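April
Notes by the course office, Hirosham Adult Learning

Session 4: Setting up a workspace at home

Last session was on chairs. These notes cover the table, the light and what to keep within reach. Bring your sketch from session 3, as we will mark it up in the second half.

Table height

Sit as you normally would, let your upper arms hang and bend your elbows. The underside of your forearm should be level with the top of the table or a little above it. If the table is too high, your shoulders creep up and you feel it in the neck by the afternoon. Raising the seat is usually easier than cutting down the legs, but then your feet may need a rest under them. A thick book will do for a week while you decide.

Fine work with the hands, such as mending, model making or drawing, wants a higher surface than typing does. Heavy work, such as kneading or sawing, wants a lower one. If one table has to serve for both, set it for the job you do most.

Reach

Think of two zones. The near zone is what you can touch with your elbows at your sides. The far zone is what you can touch with your arms straight and your back still against the chair. Things in constant use go in the near zone. Things used a few times an hour go in the far zone. Everything else goes on a shelf, and it does you no harm to stand up for it.

The Samonte handout has a blank plan for this - draw the two curves first, then place your items. Left-handed students should flip the plan over and trace it through.

Surface

A plain, pale, matt top is easiest on the eyes for small parts. Gloss throws the lamp back at you. A loose board laid over a good table protects it and can be put away at night, but check that it does not slide when you lean on it.

Light

Put the lamp on the side away from your working hand, or its shadow will fall where you are looking. A screen should stand at 90 degrees to the window.

For next time

Measure your own table and seat in millimetres and write both on the plan. Read pages 34 onwards in the Omine booklet.

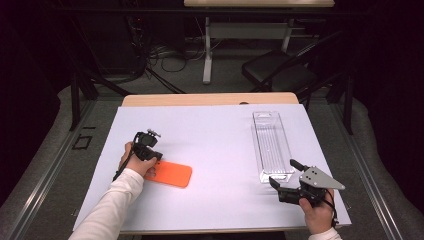 What should I change first if the table is too high and I can't alter it?

Raise the seat until your forearms are level with the top, then put something firm under your feet.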